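I'd been putting off replacing the big wall rack in the utility room for most of the year, and then the old one gave up one evening in October and took a shelf of jam jars down with it. So! New storage, and not by choice. I went for the Lowther rail set from Skimside, which is the middle one of the three they do, and I've now lived with it long enough to have opinions.

First, what you get. Two uprights, three cross rails, a bag of brackets, and whichever hooks and baskets you pick at the checkout. I ordered two of the wire baskets, a pack of hooks and the little shelf for bottles. The box was very well packed (almost too well, I was still finding bits of cardboard behind the freezer a week later) and everything on the list was in there apart from one end cap. I emailed Skimside and it came in the post four days later, no fuss and no form to fill in.

**Putting it up**

The instructions are drawings only, and they're fine until step six, where the bracket is drawn the wrong way round. I did it their way, took it all off, had a cup of tea and did it my way. After that it went together nicely. You'll want a decent spirit level, longer than the titchy one they put in the bag, and you'll want your own wall plugs as well if your walls are anything like ours. We're in one of the Sterside terraces and the plaster is mostly hope. I used the heavy plugs I had left over from the bathroom and it hasn't budged.

Allow an afternoon. The website says forty minutes, which made me laugh out loud when I went back and read it.

**Using it**

I love the baskets. They lift off with one hand, so I can carry all the pegs out to the line and hook the whole lot back on when I come in. The mesh is fine enough that pegs don't poke through, though clothes-brush bristles do, and it's maddening. Dust drops straight through instead of sitting in the bottom, so you do end up wiping the worktop underneath a bit more often.

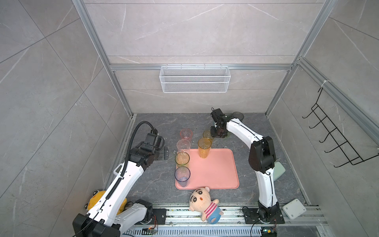

The hooks I'm less keen on. They're a good shape and they hold a wet mop without complaint, but they slide along the rail whenever you take something off in a hurry, and mine all end up huddled at the left by the weekend. My old Zenex set had a little rubber collar on each hook that stopped this completely, and I can't see why Lowther haven't copied it. I've wound a bit of garden twine either side of the ones I use most. Looks scruffy, works well enough.

The bottle shelf is too shallow for anything except spray bottles. Fabric softener sticks out at the front and I've caught it with my elbow more than once. I'd skip it and get a third basket.

**Would I buy it again?**

Yes, with different bits. It feels solid, the finish hasn't marked, and you can add to it later without buying a whole new kit. I'd knock off a star for the wandering hooks and the drawing at step six, so four out of five from me.

*Updated 29th December: still up, still level, and the third basket has arrived. It's got the dog's leads in it.*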